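# Workshop tips: recording demos at a toy kitchen

A play kitchen is a good place to gather training examples. Doors, knobs, a faucet and a sink sit close together, and a dropped cup does no harm. These notes come from the bench at Provdale, where Joelle Jaber and I record most of our sets.

**Before you start**

- Hang a plain cloth behind the kitchen and let it reach past both ends.
- Mark the feet of the kitchen on the floor with tape. If it gets bumped, push it back to the marks before the next take.
- Tighten the door handles. Toy screws work loose after a day of pulling.
- Wipe the tips of the gripper fingers with a damp rag and let them dry.

**Picking tasks**

Start with one motion per take: open the oven, turn a knob, lift a cup out of the sink. Joelle wanted longer chains from the first day, and we lost most of a morning to takes that failed on the last step. Now we record 125 good takes of a single motion before we join two together.

Write the instruction down before you move the arm, in the words a person would use at home. "Open the microwave" is enough.
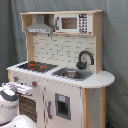
*Gripper at the left, near the oven door and the control knob.*

**While recording**

Change the starting position of the arm every few takes. Leave the kitchen where it is for the first 200, then turn it a little and lay new tape. Go slowly near the handles — fast approaches look fine on screen and teach the system to knock into things.

Keep the failed takes, but put them in their own folder and add a word about what went wrong: "slipped," "missed," "wrong door." Tatu Temba sorts ours at the end of each session and throws out only the ones where the recording stopped early.

**Putting things away**

Copy the files to a second drive before you shut down the arm. Note the tape color in use, the task and the number of good takes. We skipped this once in September and had some 400 takes with no record of which layout they belonged to.

Loose cups and pans go in a lidded box. Store the cloth rolled, as folds leave creases that take days to hang out.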